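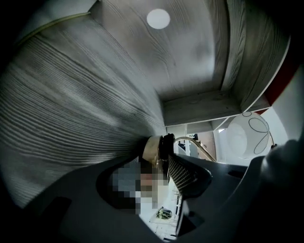

Tokisance 지원사업 담당 Dilani Wijesinghe 님께
Claltari 팀 4월 진행 보고
2025-05-01

안녕하세요, Dilani 님. 지난번에 "표 말고 이야기로 써 주면 읽기가 훨씬 편하다"고 하셔서 이번에도 편하게 씁니다. 예산 쪽 서류는 Aiguo Gu 님이 따로 올렸고, 저는 소프트웨어가 어디까지 왔는지만 적을게요. 좋은 소식이 먼저고, 뒤로 갈수록 좀 우울해집니다(많이는 아니에요!).

위치 추정

4월은 거의 이 일로 다 갔습니다. 손에 드는 그리퍼로 시연을 녹화하면 Osix가 영상과 관성 센서 값을 맞춰서 그리퍼가 움직인 궤적을 뽑아내는데, 3월까지는 가구 밑으로만 들어가면 궤적이 툭툭 끊겼어요. 책상 아래나 선반 안쪽처럼 판자가 화면을 꽉 채우는 곳이 제일 심했고요. 저희는 처음에 어두워서 그런 줄 알고 노출만 한참 만졌습니다. 일주일을 거기에 썼는데 나아진 게 없어서 꽤 속이 쓰렸어요.

범인은 나뭇결이었습니다. 결이 진한 판은 특징점이 넘치도록 잡히는데, 그게 다 비슷비슷한 줄무늬라서 엉뚱한 줄끼리 짝이 지어지는 거예요. 특징점이 많으니 프로그램은 자신만만하고, 궤적은 결 방향으로 슬슬 미끄러지고. 그래서 Jinlong Shi 님이 매칭 단계에 방향 검사를 넣었습니다. 한 방향으로만 뚜렷한 점은 가중치를 깎고, 모서리나 이음매처럼 양쪽으로 다 잡히는 점을 우선하는 방식이에요. 말로 하면 간단한데 가중치를 너무 깎으면 이번엔 쓸 점이 모자라서 추적이 아예 죽어 버립니다. 그 사이 값을 찾느라 또 며칠이 갔고요.

결과를 말씀드리면, 가구 아래에서 찍은 시험 녹화 60개를 다시 돌렸을 때 중간에 끊긴 게 전에는 22개, 지금은 11개입니다. 절반으로 줄었으니 저는 신이 났는데 Jinlong 님은 아직 11개나 남았다고 합니다. 남은 것들은 대부분 그리퍼를 빠르게 돌리는 구간이라 나뭇결하고는 다른 문제로 보고 있어요. 그리고 이 숫자는 끊김만 센 것이지 정확도를 잰 게 아닙니다. 기준 궤적이 있는 녹화가 아직 얼마 안 돼서, 정확도 수치는 5월 보고에 넣겠습니다.

그리퍼 몸체 마스크

작은 일인데 효과가 좋아서 따로 적습니다. 카메라가 그리퍼에 붙어 있다 보니 화면 아래쪽 상당 부분이 늘 그리퍼 자신이에요. 그런데 이 부분은 카메라와 같이 움직이니까, 추적기가 보기에는 "세상이 멈춰 있다"는 증거가 되어 버리죠. 예전에는 네모난 마스크로 대충 가렸고, 그러면 몸체 가운데 벌어진 틈으로 보이는 바닥이나 물건까지 같이 날아갔습니다. 너무 아까웠어요.

이제는 몸체 윤곽을 따라 곡선으로 가립니다. 틈은 살리고, 망처럼 생긴 부분과 튀어나온 금속 부품은 빼고, 손가락은 벌어진 정도에 따라 마스크가 따라 움직여요. 손가락 쪽은 Rongrong Ding 님이 만들었는데, 벌림 값을 읽는 시점이 영상보다 살짝 늦으면 마스크도 한 박자 늦게 따라옵니다. 빨리 집는 동작에서 손가락 끝이 마스크 밖으로 삐져나오는 게 보여요. 시간 맞추는 코드를 고쳐야 하고, 지금은 임시로 마스크 가장자리를 넉넉하게 부풀려 놨습니다. 네, 임시입니다. 할 일 목록에 제 이름으로 올라가 있어요.

어두운 모서리도 같이 손봤습니다. 렌즈가 넓게 찍다 보니 화면 귀퉁이가 까맣게 떨어지는데, 그 경계에서 특징점이 꾸준히 잡히고 있었더라고요. 렌즈 보정 파일에서 유효 영역을 읽어 오게 바꾸니 깔끔하게 없어졌습니다. 코드 몇 줄이었는데 왜 진작 안 했을까요.

개인정보 가리기

작년에 약속드린 부분이죠. 녹화에 사람이나 알아볼 만한 것이 들어오면 모자이크로 덮은 다음에만 학습용 저장소로 넘어갑니다. 이 단계가 이제 위치 추정 뒤에서 돌아요. 원래는 앞이었는데, 모자이크 블록의 네모난 경계가 추적기에게는 아주 맛있는 특징점이라서 순서를 바꿨습니다. 원본은 추적이 끝날 때까지만 암호화된 임시 폴더에 있고 그 뒤에 지워집니다. 삭제 기록은 자동으로 남고, 원하시면 보내 드릴 수 있어요.

다만 과하게 가리는 경우가 있습니다. 무늬 있는 쿠션을 얼굴로 착각한다든지요. 덜 가리는 것보다는 이쪽이 낫다고 보고 기준은 그대로 두었는데, 하필 집어야 할 물건이 통째로 덮이면 그 녹화는 학습에 쓸 수가 없습니다. 그런 녹화를 골라내는 검사는 Deming Qian 님이 짜고 있고 아직 검토 전이에요.

경로 계획기 Song

여기서부터가 덜 좋은 소식입니다. 계획서에는 4월 말까지 Song이 가구 아래 공간에서도 경로를 낸다고 썼는데, 못 맞췄습니다. 넓은 데서는 잘 돌아요. 판자와 가로대 사이로 팔을 넣어야 하는 상황이 되면 계산이 길어져서 제한 시간 600밀리초를 넘기기 일쑤입니다. 넘기면 로봇이 그 자리에 서요. 안전하긴 한데 보고 있으면 답답합니다.

원인은 두 가지로 좁혔습니다. 하나는 충돌 검사용 모형이 너무 촘촘한 것이고, 이건 단순화한 모형으로 먼저 거르고 가까운 것만 정밀하게 보는 식으로 고치는 중이에요. 다른 하나가 골치인데, 얇은 물건입니다. 가느다란 금속 봉이나 케이블은 깊이 지도에 나왔다 안 나왔다 해서, 장애물이 생길 때마다 계획을 처음부터 다시 짜거든요. 한 번 본 얇은 장애물을 잠깐 기억해 두는 기능을 넣어 봤더니 재계획은 줄었는데 이번엔 없는 장애물을 피해 다닙니다. 기억을 얼마나 오래 들고 있을지가 관건이고 아직 답을 못 찾았어요. 반투명한 전등갓도 비슷하게 애를 먹이는데, 그건 5월 목표에서 뺐습니다. 욕심내면 둘 다 놓칠 것 같아서요.

도구

재생 뷰어가 새로 나왔습니다! 궤적, 영상, 손가락 벌림 값을 한 화면에서 시간을 맞춰 볼 수 있고, 추적이 흔들린 구간은 막대가 주황색으로 바뀝니다. 나뭇결 문제도 사실 이 뷰어 덕에 찾았어요. 점들이 결을 따라 줄줄이 흘러가는 게 눈에 바로 보였거든요. 설치가 조금 까다로워서 다음 화상회의 때 제가 화면 공유로 보여 드릴게요.

5월에 할 일

회전이 빠른 구간의 추적 끊김 줄이기 (Jinlong Shi)
손가락 마스크 시간 맞추기 (저, Rongrong Ding)
과하게 가려진 녹화 골라내기 검토 및 반영 (Deming Qian)
Song 충돌 모형 단순화, 얇은 장애물 기억 시간 정하기 (저)
기준 궤적 녹화 추가, 정확도 수치 보고 (전원)

부탁드릴 것

Song 일정을 한 달 미루는 걸 승인해 주셨으면 합니다. 전체 종료일은 그대로 두고, 뒤에 잡아 둔 시험 기간을 줄여서 맞출 생각이에요. 그러면 시험이 빠듯해지는 건 맞고, 그 부분이 걱정되시면 시험할 가구 종류를 줄이는 안도 있습니다. 두 안의 비교는 Aiguo 님이 변경 신청서에 붙여 두었으니 보시고 어느 쪽이 나은지 알려 주세요.

기준 궤적을 찍을 장비 대여도 한 번 더 연장해야 합니다. 비용은 이미 잡힌 예산 안에서 나가고 서명만 필요합니다. 서류는 같은 신청서 뒷장에 있어요.

Claltari 소프트웨어 담당 드림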